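Sorting Bowls and Cups with a Small Arm: Project Report
March 2, 2023, by J. Pangaribuan

Our arm, named Durnum, was set up in the shared workshop in January. Its task is to put coloured plastic bowls in one stack. We did over 30 trials on a dark green cloth. An upside-down bowl is still the difficult case.

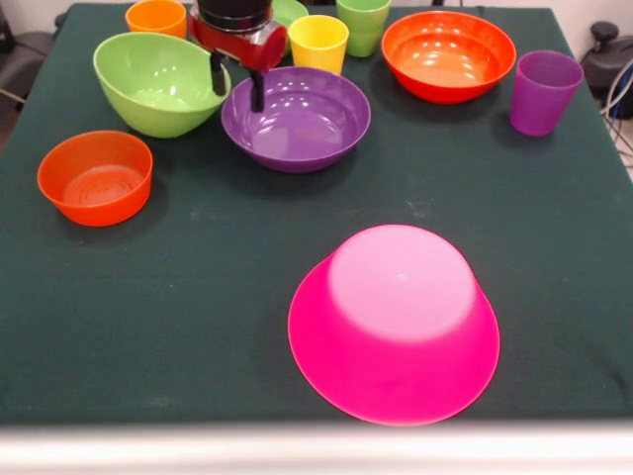

Castik asked if we should turn the bowl by hand first. We will try both ways.

Contact: Pletier Workshop | Back to top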